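Forums > Public Order and Policing > Local and Auxiliary Forces > Who should hold the district command in Bomira?
Print this page | E-mail this thread

S_Preda
The interim report on the Bomira disturbances was tabled on November 18, 2025, and I should like members' views on its central recommendation, namely that the 990 officers of the district constabulary be placed under the provincial command at Clutonora. The report holds that local officers were too close to the parties. In my view the evidence in its own annexes points the other way. The two arrests of consequence were both made on information given to local sergeants.

O. Radu
I must respectfully disagree with Safta. Annex 11 records that three stations declined to act on written orders for an entire night. A force that selects which orders it will honour cannot be left to supervise itself, whatever the quality of its informants.

xolalpa_t
Declined, or did not receive? The radio log for Flaltness ends before the order was issued. Mr Radu may wish to read the log alongside the annex.

O. Radu
I have read it. The log accounts for Flaltness only. The other two stations acknowledged the order and remained in their compounds. I would also note that the provincial reserve of 1000 was mobilised and in position before morning.

V. Dobre (moderator)
Members are reminded to cite paragraph numbers when quoting the report. Two posts concerning individual officers have been removed.

Catinca Sima
I served in the Santoso district for a number of years, under both arrangements. When command moved to the provincial centre, discipline improved and complaints were handled properly. It also became very difficult to persuade anyone in the villages to speak to us. Paragraph 1453 mentions this in a single sentence and then passes on – a serious omission, in my opinion.

S_Preda
I am grateful to Ms Sima. Paragraph 1453 is the one I had in mind. If the provincial command is to take over, the report ought to state who will keep the village posts open and in what language the officers will work.

O. Radu
On that point we are in agreement. I would accept a joint command for a fixed term, provided that the disciplinary power sits in Clutonora.

xolalpa_t
A joint command was tried in Santoso and each side waited for the other to sign. I would want to see the terms before offering it any support,

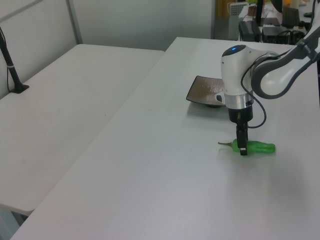
and in particular the clause on who may authorise the use of the reserve. My own submission to the inquiry will ask for that clause to be published in full before the consultation closes.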